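6 July 2020
Bench 2, desk tidy task, planner + wrist perception

Back on the two-arm table after the long weekend. Bhupendra merged his rewrite of the grasp scorer on Friday night (of course he did) so most of today was me finding out what it broke. Not much, to be fair! The launch files needed the new config path, and Lolo, our task sequencer, still wanted the old message type for candidate grasps. I patched that in my branch, Zoi please look before it goes anywhere near main.

Setup is the desk set again: laptop closed, mouse pad, mouse, blue lamp. Goal for the week is the same as it was in March, mouse ends up on the pad and neither arm touches the lamp. Lamp is a fixed obstacle in the planning config for now, dome shade and base both, with the cord ignored. I know, I know, the cord. Polyxeni has opinions about the cord and she's right, but it's a separate ticket.

Overhead segmentation gets the laptop and the pad as two objects as long as there's a bit of table between them. Push them right up next to each other and it wants to merge them into one wide rectangle, and then the "place on pad" target lands near the seam, which is useless. I went through the merge threshold and 40 is where I left it. The old value was 900 (no idea, it predates me, the commit message says "tune").
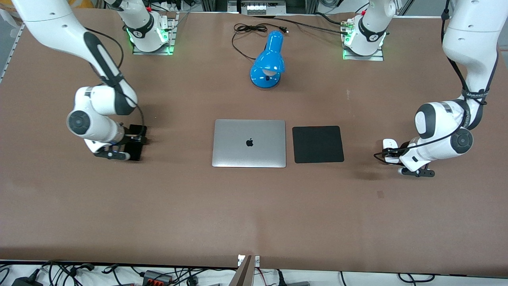
Wrist view

Okay, this is the part I wanted to write down properly. The wrist detector is trained on the Prarkmont crops, 3,000 of them, and the mice in there are nearly all black. Ours is glossy white, and on this table the highlights eat half the outline. What I get is a mask that covers the shiny part nicely and then gives up somewhere down the body, so the fitted long axis swings around and the grasp angle swings with it. The scorer then happily ranks a grasp across the nose. Grr.

Things I tried, in order:

Locked exposure on the wrist camera. Helped a little, made the pad worse. The pad is so dark that it goes to one flat blob and the corner fit gets jumpy.

Swapped the mask fit for a plain ellipse fit on the depth edge. Better angle, but the mouse is so low that the depth edge comes and goes.

Averaged the angle over several views before committing. This is the one I like. It's slower, but the angle settles down and I can watch it settle in the plot, which is very soothing after the morning I had. 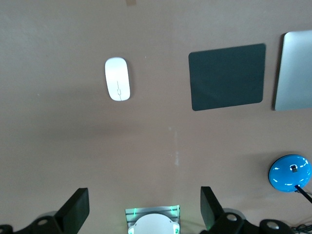 The other thing with averaging is that it needs the hand-eye transform to be good, and I don't trust the one we have. When I reproject the pad corners from two wrist poses they disagree by more than I'd expect from the corner fit alone. Myrto did the last calibration using the Karagiannis script and says it converged fine, so maybe it's me mixing up frames. I'll check that first before I go bothering her about it again. (Zachary, if you still have your notes on the frame names, can you drop them in the shared folder?)

Planner side: bumped the sampling limit to 2,000 per query. With the lamp in the collision world the right arm was timing out on approaches that come in from behind the shade, and now it finds something, though some of those elbow paths are pretty silly looking. Would rather add a cost on elbow travel than keep raising the limit. Not today.

To do
- frame names, then the reprojection check again
- pull a batch of white mouse crops from the wrist logs and send to Bhupendra for labeling
- pad corner fit with exposure unlocked
- cord ticket (sorry Polyxeni)
- ask Zoi if Lolo can wait on the averaged angle without tripping its own timeout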